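4.2 Equipment budget

The Orside site set aside 4,000 for grippers and fingertips, of which 2,584 was spent by March. Spare fingers were the largest item.

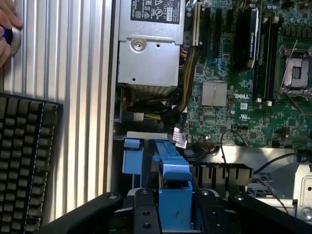
Figure 3. Gripper closed on a blue latch in an open Dell tower.

Michalík objected that one spare set per cell was too few and asked for a second before any new arm was ordered. We kept 75 percent of the remainder for spares and left the arm for the next budget.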